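## 4.2 Finger Comparison on Thin-Walled Containers

The second set of trials concerned containers that change shape when held. 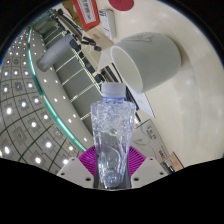 **Figure 3.** Hand-held gripper with white fingers closed on a clear plastic bottle, as recorded by the camera on the tool.

Rigid objects had shown little difference between the two finger designs under test (Section 4.1), and it was expected that soft-walled objects would separate them more clearly. The bottle in Figure 3 is typical of the class. Its wall is transparent and creased, and the creases throw bright reflections which vary with the angle of the light. An object of this kind is demanding both for the fingers, which must hold it without crushing it further, and for the camera, which must find its outline against whatever lies behind.

The designs are referred to here by the names used in the workshop. The Laler finger has a flat inner face. The Favach finger has the same outer dimensions but a shallow hollow along the inner face, intended to spread the load over a curved wall. Both fit the same mounting and can be exchanged without removing the camera. All trials were carried out at the Binholm site, with the ceiling lighting left on throughout.

Each design was used for 100 grasps, divided equally between two operators. The operators were not told which result was expected of either design, although the difference in shape could be felt as soon as the trigger was closed. A grasp was recorded as successful if the container was lifted clear of its support, carried to the marked position and released upright. A grasp in which the container turned between the fingers was recorded separately, even where the container was later released upright. Dropped containers were returned to the starting position by hand and the next attempt was begun.

Turning between the fingers was the main source of difficulty with the flat face. It occurred most often when the container was taken low on the body, where the wall narrows and the area of contact is small. The hollow face reduced turning in this position but was harder to place. An operator approaching slightly off centre tended to push the container away before both fingers had made contact, and several attempts were lost in this manner. Operators improved with practice on the hollow face, and the order of trials was therefore reversed for the second operator.

The wide-angle lens places the fingertips and much of the surrounding room in one view. This was judged useful for recovering the path of the tool, as shelving and ceiling lights offer many fixed points. It has a cost in the region nearest the grasp. Clear plastic takes on the tones of the surfaces behind it, and the outline of the container was marked less consistently by the annotators than that of any rigid object. Mỹ Hầu and Anselmo Araújo marked the same 2,000 still images independently. Their outlines agreed well at the cap and neck and least well along the lower body, where the fingers also hide part of the wall.

A narrower lens supplied by Võ was tried for a short period in December. It gave a larger view of the container but lost the ceiling in most positions, and the path of the tool could not be recovered reliably. The wide lens was kept for the remaining work.

On the basis of these trials the Favach finger was chosen for thin-walled containers and the Laler finger was retained for boxes and other flat-sided goods. The effect of finger wear was not studied. The results for handled objects, including mugs and jugs, are given in Section 4.3.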